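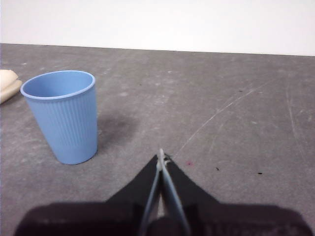

Light blue ribbed cup, gray tabletop.

March, bench notes, hard water / descaler comparison

Jonatan Eklund forwarded the Illix leaflet again with "worth a look?" in the subject line. Read it twice. It says the inline magnet "restructures" the minerals so they stop sticking to heating elements. No test method, no water hardness given, one graph with no units on the side axis. I would like it to be true, given what we spend on citric acid, but a graph without units is a drawing.

Set up the kettles anyway. Two of the same model, both scrubbed back to bare metal. One fed from the tap with the Illix clipped to the pipe, one from the same tap with it taken off. 50 boils each, full kettle, emptied between boils. Let the tap run before each fill so we aren't boiling what sat in the pipe overnight.

After 20 boils: both have the white bloom on the base. If I squint I can talk myself into the Illix one being thinner. I can also talk myself out of it. Asked Jonatan to pick the treated kettle with the labels covered and he picked the wrong one, then said the light was bad.

After 50: scraped and weighed. Difference is smaller than what I get weighing the same scrapings twice on our scale, so I'm writing it down as no difference. The Florley rep will say 50 boils is too few. Maybe. The leaflet says you see it "within days."

Dramley site claims their unit has been running since last spring with clean elements. They also swapped to the Sæther softener at the same time, which they mentioned only when I asked. Can't use that.

Things I don't trust in my own numbers:
- scale drifts when the door opens
- scraping is by hand and I was more tired for the second kettle
- only one pair, should be 6 at least

To do: ask Florley for the raw data behind the 2000 hour claim. Borrow the better scale. Repeat with the kettles swapped over so it isn't just one kettle being a faster scaler. Have somebody else put the labels on.

Citric acid reordered in the meantime, same size tub.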